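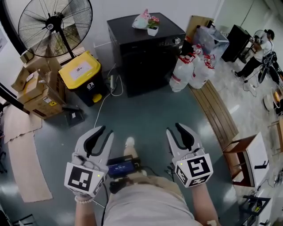
Teaching by Hand
A student course at the Ferkthorpe Institute takes robot learning out of the simulator and into ordinary rooms

The spring session of the manipulation course at the Ferkthorpe Institute begins without a lecture. Students are issued a pair of hand-held grippers, a chest unit and a short set of written rules, and are asked to spend their first afternoon picking things up. Programming comes in the third week.

The order is deliberate. In earlier years the course opened with simulation, and many students reached the final project without having considered how a person handles a cup, a folded cloth or a tangled cord. The faculty revised the syllabus so that each team would produce its own demonstrations before training any model on them.

Teams of 4 have become four-member groups with fixed duties. One member wears the equipment, one sets out the objects, one keeps the written log and one reviews the recordings. Duties change at every meeting, and no student may wear the grippers for two sessions in a row. Each gripper sits on a cube printed with black-and-white markers, and the software uses these patterns to work out where the hand is and how it is turned. A sleeve or a loose cable that covers a marker can spoil an otherwise good take, and students soon learn to check their cables before they begin.

Each team is required to submit 900 accepted demonstrations by the end of the term. A take is accepted only when a member of another team has reviewed it. Reviewers reject takes for hurried movement, for hidden markers and for objects placed in the same position too often. The last of these causes the most argument. Students like a tidy starting layout, while a model trained on tidy layouts tends to fail when a cup has been moved a few inches.

For this reason the course does not reserve a special laboratory. Sessions are held in working rooms, among furniture, appliances and storage, and other people go on with their own tasks nearby. The institute regards this variety as part of the training material.

The term ends with the Sindeo Trial, held on a Sunday and open to the public. Five tasks are drawn in the morning, and each team's model must attempt all of them on the same robot arm, with objects the students have not handled before. Scoring favors steady work over speed. Last year's prize went to the Cladetti team, named for the residence hall where its members live — its model was the slowest entered and the only one to complete the cloth-folding task.

Applications for the fall session open in September at the Zapata Building office. No previous experience with robots is required, although applicants should have completed one course in programming.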